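Workshop notebook — Skonton (the board game), April, started after lunch

Okay, so we finally got the new trading rules in front of people, and I want to get this down before I forget half of it. We played two full games with the 80-card deck, four players each time. The first one was a mess in a fun way! Everybody hoarded salt, the harbor filled up by round three, and then there was this long stretch where people just passed and ate chips. The second game went better, mostly thanks to the harbor tax (flat two coins, paid when you dock, no exceptions, please stop asking me for exceptions).

Things I noticed, in no order:

The storm deck is still too polite. I counted 13 storms in the box and I think we saw four. When one did come up the whole table groaned, which is exactly the noise I want, so let's have more of it. I'm going to shuffle them into the bottom two thirds and see what happens.

Captains are lopsided. Jullell is too good. She gets a free dock AND the reroll, and whoever drew her won both games. I'm taking the reroll away and maybe giving it to Maglaya, who right now does nothing except have a nice hat. (I like the hat. The hat stays.)

The rulebook says "adjacent" in five places and means two different things by it. My fault. I wrote those sections weeks apart and never read them side by side. I'll use "next to" for spaces and "linked" for ports.

I also ran the simulator over the new tax — 941 games with the dumb bots, the ones that always buy the cheapest thing. Average length came out at 22 turns, and that's longer than I'd like, but the dumb bots never bluff and never rush the lighthouse, so real people should come in under that. Seat order barely matters now. Seat one used to win far too often, so I'm pretty happy with that part!
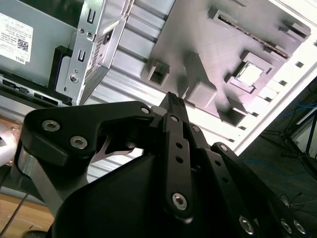
Next session

Same four-player setup, new storm shuffle, Jullell without the reroll. I want one game where I keep my mouth shut the whole time and only take notes. I answered way too many questions today, and half of those answers aren't in the rulebook at all.

Still need to order the thicker card sleeves from Gredik — the thin ones stick together and you end up drawing two. Also find the missing blue boat. I checked under the couch and in the box for the old version, no luck, so we're using a button for now.

Open question for whoever reads this: should a storm sink cargo or only delay it? Sinking feels mean but it makes people spread their goods over two boats, and I love that. Write your answer in the margin.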